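Can a Robot Clear the Table Yet?
Student project report
Submitted 18/06/2025

Introduction

When our group picked a topic last November, we all had the same question in mind: why can a machine weld a car door but not tidy up after lunch? Chores look easy to us. A person picks up a cup while talking on the phone and doesn't think about it at all. We wanted to find out how far robots have come with jobs like that, both at home and on a shop floor, and we wanted to find out by trying and not only by reading.

The project ran over 20 weeks. We called our chore list Prirnora (a made-up word from a late meeting, and it stuck), and every chore on it had to be something a person would do at home or behind a counter. We were lucky to get bench time in the Wusport workshop, which has two-armed stations and a choice of hands and grippers. None of us had ever run a robot arm before this, and it was the best part of our year by far.

What we counted as a chore

We set a few rules early on so that we wouldn't keep changing our minds:

The object had to be an ordinary one, with no special handles or stickers added for the robot.
The robot had to start with its hand away from the object.
A person could press stop at any time, but touching the object meant the try was over.
A try passed only if the object ended up where it was supposed to be, and in one piece.

We wrote 21 chores on the list and got to 3 of them properly: righting and clearing paper cups, folding a hand towel, and putting small parts into a bin. The others are still waiting for somebody. Across all three chores we logged 191 tries.

Chore one: paper cups

Paper cups sounded like the baby step. They're light, they're cheap, and the coffee corner gave us as many as we could carry. The task was to stand up any cup that had fallen over, then move every cup to the edge of the table. We used cups that had been drunk from, because clean cups would be a bit of a cheat – tables after a meeting don't have clean cups on them.

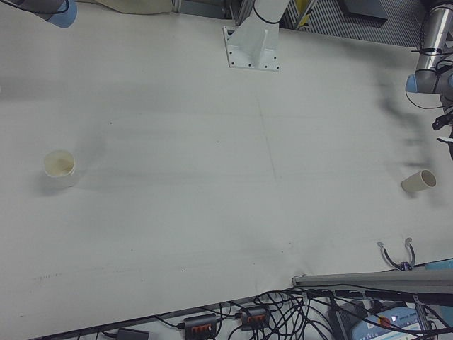 Figure 1. Cup chore, one cup upright and one on its side.

The upright cup is the easy case. You can come at it from nearly any direction, and if you are a little off, it slides and you still have a chance. The cup on its side is a different animal! It rolls in a curve because one end is wider than the other, so a small bump sends it somewhere you didn't plan for. The wall is also thin. Squeeze across the open mouth and it folds into an oval, and then it won't stand straight even if you do get it upright.

We learned to think about where the mouth points. With the mouth facing the gripper, one finger can go inside and one can stay outside, and the wall gets pinched gently between them. With the mouth facing away, the gripper has to take the narrow end, which is stiffer, and then turn the whole wrist. That second way took us much longer to get right, but it bent fewer cups.

We also talked a lot about hands. A plain two-finger gripper has only one thing to get wrong, which is how wide it is open. A hand shaped like ours has many joints, and every one of them can be a little late. On the other hand (sorry), it can go around a cup instead of pinching it, and going around is what people do. With the robotic hand we tried to have the fingers on both sides of the cup before closing anything. If one finger touches first, the cup scoots away from it, and the rest of the hand closes on air.

Getting the fingers into place without touching was slow work. We moved in small steps and checked the gap from two sides each time. A person watching would find it painful. We found it thrilling, and there was real cheering in the room the first time a cup came off the table and kept its shape.

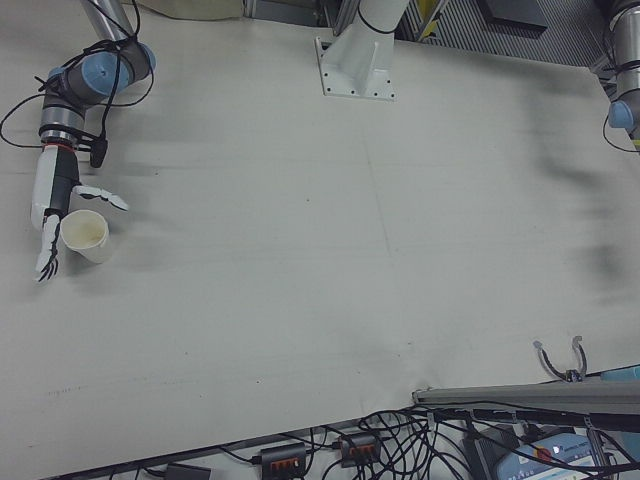 Chore two: the hand towel

The towel was humbling. A cup has one shape until you crush it. A towel has a new shape every time you put it down, so there is no "right place" to grab. We got decent results when the towel started flat and both arms could take a corner. When it started as a heap, we mostly ended with a different heap.

Our best trick was to pick up the towel anywhere, let it hang, and look for the lowest point, which is usually a corner. Grab that with the other arm, let go with the first, and do it again. It is a known idea and we take no credit for it, but seeing it work on our own bench was great. The fold at the end was never neat. If your family is picky about the linen closet, you would refold it.

Chore three: small parts into a bin

For the shop-floor side we borrowed an idea from the Pinheiro packing course, where new workers sort mixed parts into bins. Here the machine did well. The bin is wide, the parts are hard, and nothing cares if it lands upside down. The trouble came at the end of each round, when the last parts were lying against each other or right up against the side of a tray and the fingers had no room to get in. A person would flick the part out with a fingernail. Our gripper had no fingernail, and we think somebody should build one.

Working near the arms

All of this needs people close by, at least for now. Somebody has to fetch things, reset the table, and deal with clamps and cables, and that means leaning into the space where a robot lives. Before our first session we went through the safety steps and learned where the stop button was on every control panel we would be using. After a week it becomes a habit to look for the red button before looking at anything else.

It changed how we think about robots at home too. In a workshop everyone knows the arm may move. In a kitchen there could be a toddler, a dog, or a grandparent reaching past it for the salt. A chore robot has to be good at the chore and also good at noticing who has stepped in close, and we had not given that second part one line in our plan.
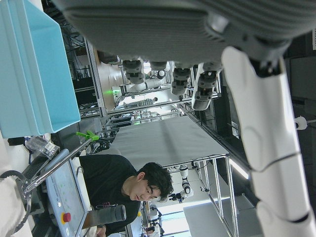

Trastach wrote in the comments on our draft that the report was too kind to the machines: a robot that needs a person standing next to it for a whole cup chore hasn't saved anyone any work, and we should say so plainly. Fair point, and we agree. If you add up the setup, the resets and the watching, we could have cleared those cups by hand many times over.

Where we still disagree a little is on what that means. The same comment said that a dishwasher doesn't pick up the plates either, and people love dishwashers. We think that is the most useful thing anyone told us. A machine doesn't have to do a chore the way we do it. Maybe the cup robot of the future is a tray that tips, or a table with a slot in it, and the hand with fingers is saved for the things that need fingers.

What we would do differently

Start with the bin chore, which teaches you the controls without breaking your heart.
Write down how each try failed, in words. We wrote "fail" for the first few weeks and then couldn't remember which kind.
Use more than one kind of cup. Plastic and china would have told us more about grip.
Give the towel its own project.

So, can machines do chores yet? On our bench, parts into a bin is a yes with a few leftovers, cups are a slow "sometimes", and towels are a no unless you lay them out first. We have asked for more bench time at Wusport next term, and number four on the list is putting the lid back on a jar.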